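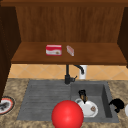 A bit about us
Hello! I started Trudadside as a Tuesday evening supper club, with 2 borrowed saucepans and far too many lentils. I now teach home cooking to 36 people a week, mostly beginners, and I still love it.
We get our spices from Subramaniam, just down the road, and our flour from Dorar – they mill it slowly and it makes lovely flatbreads. Each class costs £50 and you take home whatever you make (bring a tub!). New dates go up in July, so do drop me a line if you fancy it.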